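The cream cup and the case for a clear table

I have never got on with minimalism. Every few years somebody writes a book telling us to clear the surfaces, and every few years I clear mine, and by Friday there's post on it again. So when a shop in Gronham sold me a cup on the grounds that it would "calm a table", I should have put it back.

I didn't. It's cream, it's shaped like three fat rings piled up, and I paid 9 pounds for it, down from rather more if you believe the sticker. I don't, much.

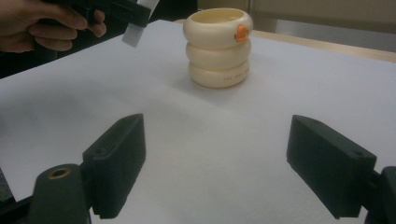
The cup, with the white sheet still showing its creases.

The woman at the till called the shape Olta, as if I'd know. I looked it up when I got in and found 2 other cups by that name, neither of them anything like mine. My own view is that it looks like a stack of doughnuts, or something a baby would be given to chew. All the grooves between the rings will hold tea stains, I'm sure of it, and I own one bottle brush and don't enjoy using it.
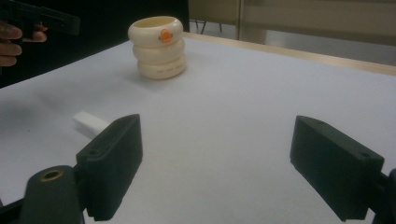

As for the calm, I'm not convinced a table gets calmer by having one object on it. It gets emptier, and then you start noticing the surface. White shows everything. I've had this argument before, in June, over the tablecloth from Zaltdale that was meant to hide marks and drew a map of them instead – I washed it at 40 and it came out with the same map, slightly smaller.

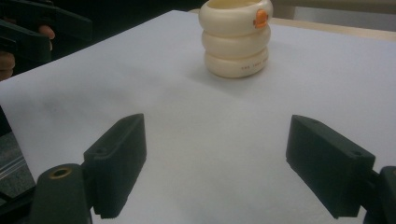
2 min read

The orange bit on the top ring is what sold it, I suppose. It's like a little beak. Take that off and you'd have a plain cream cup with lumps, and I'd have walked past. There's some tiny lettering low down as well, which seems to start with THE, and after that my eyes give up. I distrust crockery with writing on it. It usually wants to tell you something about mornings.

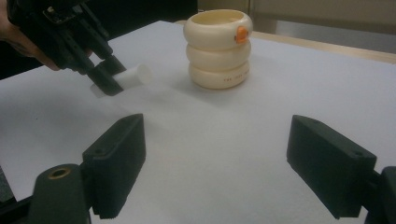

I've tried the other advice too, the one about keeping small white things with other white things so they "disappear". They do disappear. Then you spend the evening patting the table for them. The blog I got it from, Nicholas Home, had 77 comments underneath, all delighted, and I'd like to know how many of those people have since found their pegs.

Anyway, the cup is staying until I've tried it with proper tea. If the grooves stain I'll say so.

Posted 2019-11-04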